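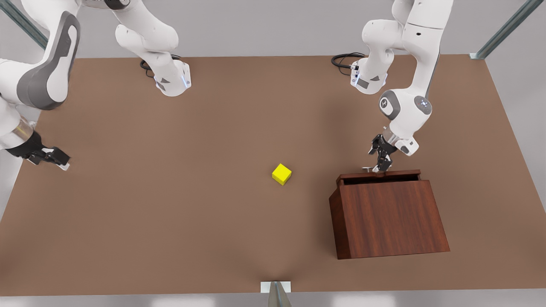
*4 min read · October 2025*

I have now kept a paper maintenance log for the house for long enough to say which parts of it work. The first entry is from a May, two years before I took it seriously, and reads "filter changed, hallway." It doesn't say which filter. We have two that open onto the hallway and they take different sizes.

The log is an ordinary bound notebook. I tried a spreadsheet first and stopped after 15 rows. The spreadsheet had a column for part number, a column for supplier, a column for cost, and a dropdown for room. Every entry required me to walk to the computer with dirty hands, so I made the entries later, and later meant the part number was already in the recycling.

The current format is one line per job:

`date / room / thing / what I did / part / next due`

The last field does most of the work. If I don't know when something is next due, I write a question mark and look it up before the end of the month. At the time of writing there are four question marks open, two of which concern the sump pump.

**Numbering.** Pages are numbered by hand, bottom outside corner. I numbered the first 50 in one sitting and have regretted not doing the whole book. Cross-references are page numbers in the margin, so the entry for the second dishwasher drain hose points back to the first. My sister-in-law, Diễm Lại, keeps a similar book for a duplex and gives each appliance its own page instead. Her method is better for looking up history and worse for catching up after a long weekend of small jobs. She has run out of room on the water heater page and glued in a flap. 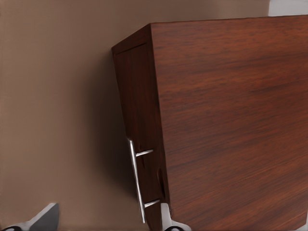 **Part numbers.** Copy them off the part, never off the box. The furnace filter box had a sticker over the original number, and the sticker was for the retailer's own stock system. I ordered two of the wrong thing. The return took three weeks and I paid the shipping. Since then I write the number from the part, then the number from the box if it differs, with a "b" after it.

For valves and fittings I also write the thread size, measured, even when it's stamped. I had a supply stop under the bathroom sink that was stamped one size and had an adapter on it, painted over, that made it another. Tín Hứa, the plumber who found the adapter, scraped off the paint with a key and charged me for half an hour.

**Readings.** I record the water meter on the first of the month, and water pressure at the hose bib twice a year. The last reading was 57 psi. The gauge is a cheap one from Skallton and it reads slightly high compared with Tín's, so I treat it as useful for change over time and not for much else. If you do this, turn off the washing machine and the sprinklers first. My early readings are unusable for this reason and I've put a line through them.

The meter reading has caught one leak. Usage went up by over 500 gallons in a month with no guests and no change in watering. It was the upstairs toilet. The flapper had gone stiff on one side and was letting water past without making enough noise to hear from the hall. Food coloring in the tank confirmed it in ten minutes. The new flapper is on page 31, and the old one's part number is also there, with a "b".
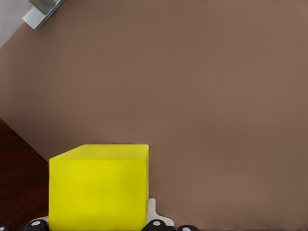

**What I leave out.** Costs, mostly. I keep receipts in an envelope by year and don't copy the totals over. I also leave out light bulbs, except for the two over the stairs, which need the tall ladder and which I'd like to change as a pair. Cleaning isn't logged unless it involves taking something apart - so the dryer vent is in, the lint screen is out.

I went back and forth on contractor visits. They are in now, with the name of the person who did the work as well as the company. Companies change who they send. When the garage door opener failed again I was able to ask for Tuấn Ninh by name, and he remembered that the rail had been cut short to clear a joist.

**Pen.** Ballpoint, black. Gel ink smeared on every page I wrote in the basement. Pencil lasted fine but was hard to read by flashlight, and most of my looking up is done by flashlight.

Still unresolved: what to do when the book is full. It has maybe a year left in it. Diễm copies her open items into the new book by hand and writes the old page number next to each one. I'll probably do the same, though the roof section runs to six pages and I don't much want to copy that out. The gutters on the north side are due before the first freeze, and the sealant entry from last time says only "gray tube."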